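Home | Threads | Reviews | About
1 min read

Taras Harasym
Cestlow gripper kit, review thread. It's on loan until January and I'm using it for desktop PC work.

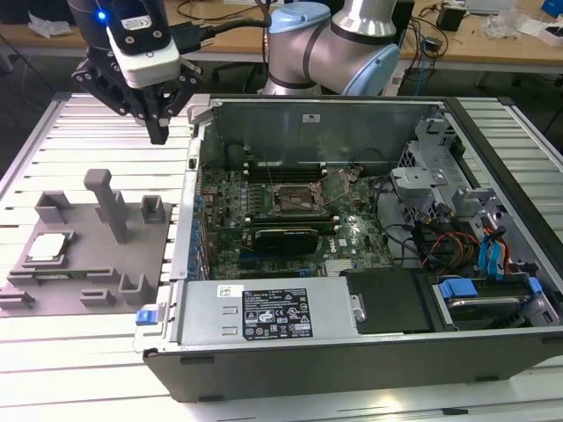
What does the kit cost?
The price is $1,112 for the gripper, wrist camera mount and software. The arm is extra.

2/ The fixture files come with it. You print the plates yourself. Mine took 8 hours in gray, and the CPU nest needed light sanding.

3/ Setup is slow. The Kuo software wants 37 calibration poses before it will let you save a part position. Skip one and it starts over.

4/ Grip force is fine for a CPU. I'd still like finer steps at the low end. The slider jumps too much.

5/ Support is by email only. I wrote twice and got a useful reply both times, the second in more than a day.

6/ I'd buy it for a repair bench with an arm already in place. Wirnero's kit is next.

Contact | © Hostorero | Back to top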